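Surkico Robotics Club
Minutes of the September meeting, Tuesday, 5.30 pm

Present: Berenice Orozco (chair), Georges Haddadin, Severin Sutter, Brittany Marchand (minutes)
Apologies: Meinrad Frei

1. Minutes of the last meeting
Agreed, with one correction: the spare servos were ordered by Severin, not Georges.

2. Paper folding project
Severin reported on the two-arm folding task. The group is working with pale green paper on the teal surface. The first fold is made across the sheet, and one gripper then takes the pointed end of the flap.
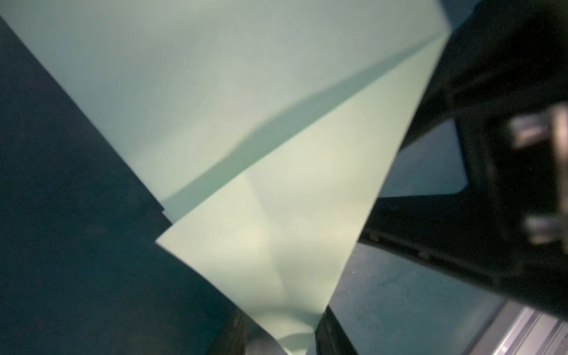

Georges asked whether thicker paper would crease less at the grip. Severin would like to stay with the present stock until the Holub entry is in, as changing it now would mean teaching the folds again. Agreed. The group has 617 recorded runs so far.

Brittany raised the handover between the arms. The grippers come very close together and she would like a slower approach over the last stretch. Georges thought the speed was fine but the left arm should wait longer before closing. Both to be tried – Severin to write up which is kept.

Action: Severin, Brittany
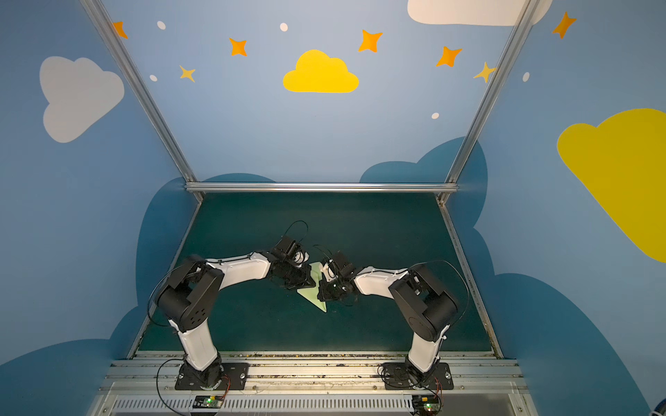
3. Holub student competition
Entry form to go in by the 28th. Each team gets 30 minutes at the table, including setting up. Berenice to ask if we may bring our own paper.

Action: Berenice

4. Money
Balance is 1,642. Georges has a quote from Dreveton for cable and connectors and will bring a second one from Wondix. No decision until then.

5. Any other business
Meinrad asked by email for the door code to be changed. Berenice to do this.

Meeting closed at 6.40 pm.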